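Drasley open afternoon, thread. Typing this on my phone between rooms so bear with

1/ They do hand-held grippers for teaching robot arms. You pick one up, do the job yourself, the arm learns from what you did. That's the pitch anyway. Free entry, bad parking

2/ Paavo Riihimäki running the first session. Talks fast. Says they want 1,000 goes at a task before they trust it, they've got 400 so far for the one he was on about. Folding napkins I think?? couldnt hear over the chap next to me

3/ Got upstairs for the hands-on bit. Brick wall, strip lights, fan in the corner, black and white marker boards. Two from the gripper:
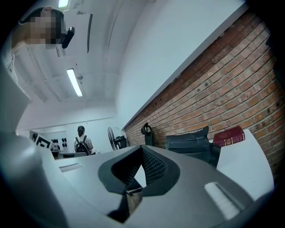
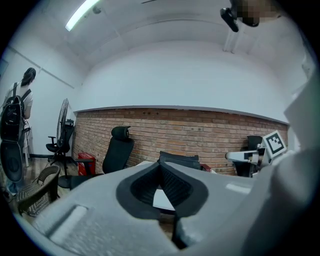

4/ Asked Paavo how long before a newcomer gets decent at it. He said 2 hours, then said 4, then said depends on the newcomer. Fair

5/ Best question of the day came from a lad who must be ten. "What if you teach it wrong?" Long pause. Answer was they throw those goes out, by hand, someone sits and watches them all back. Wouldnt fancy that job

6/ Bloke from Dinier wanted to know about price and got a very polite non-answer. I'd have liked to hear that one too tbh

7/ Rudoreo are meant to be doing a talk at 4, something about grip pads and why they wear out so quick. Staying for that if theres tea

8/ There is tea. They've said there'll be another open day in July, you have to put your name down at the desk. Will post the link when I find teh leaflet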